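Six weeks with the Curkix two-arm kit

I said in January that I wouldn't buy another robot until I'd finished paying for the last one. Réjean Lachance, who shares the workshop rent with me and has a longer memory than I'd like, has this written on a sticky note.

Anyway, the Curkix arrived on a Thursday, in 11 boxes. It's a bench kit: two arms, two grippers, a small camera for the wrist, and a piece of software called Bimix that is supposed to stop the arms from hitting each other. You supply the table, the computer and the patience. Mine is the demo set, on a 60-day trial from a dealer in Bremton, so I've paid only the carriage and a deposit that made me sit down.

Putting it together

The manual says an afternoon. It took me two evenings and a Saturday morning, most of which went on the cables. They come in one length, presumably chosen for a much larger person's table, and there are no clips in the box. I rang the support line and got Lucyna Jabłońska, who was patient and knew her stuff, and who told me that everybody buys their own clips. I asked if they might put some in the box, then. She said she'd pass it on in the voice people use for passing things on.

The arms themselves are very well made. The joints have no slop in them that I can feel, and the bolts are all the same size, for which somebody deserves a pay rise.

The bin job

What I wanted it for is dull: moving plastic storage bins about so that small parts end up in the right one. I sell spares for old knitting machines, and 318 orders went out over the winter, each of them picked by hand by me in fingerless gloves.

Bins turn out to be a decent test. I set out clear ones, white ones and several shades of grey, all with handle holes in the side, on a shiny white tabletop. Bimix is happy with the grey. The clear plastic it regards roughly as I regard modern jazz, in that it accepts something is there and would like to be told where. Adding a desk lamp helped. Moving the desk lamp undid the help.

The fingers are broad flat things, more paddle than pincer, with steps cut into the inner edges. I had my doubts, but they'll take hold of a thin rim without crushing it, and they go through a handle hole if you line them up with some care. From the wrist camera they take up a good deal of the view, and you get used to peering round them.

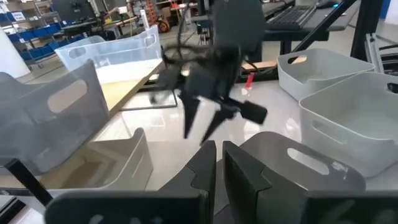 Two arms, one table

Each arm is perfectly sensible alone. Together they have the manners of two people meeting in a narrow hallway. One stops, the other stops, both go, both stop. You can turn down the caution in the settings, and I did, and there was a noise, and I turned it back up.

Kirsten Penner has had the older Campbell kit for over a year and says hers was the same until she taught it the same job again from scratch, slowly, with the second arm parked. I tried that. The stand-offs got shorter, and on a good run the thing will shift a whole row of bins while I make tea. I still come back faster than I need to.

Would I keep it?

Probably, if they do something about the price of spare fingers, which are sold only as a pair and cost more than my first car's gearbox. The software wants another year in the oven. The hardware I'd have now.

Réjean would like it noted that he thinks I should send it back. He has also asked if it could sort his drill bits.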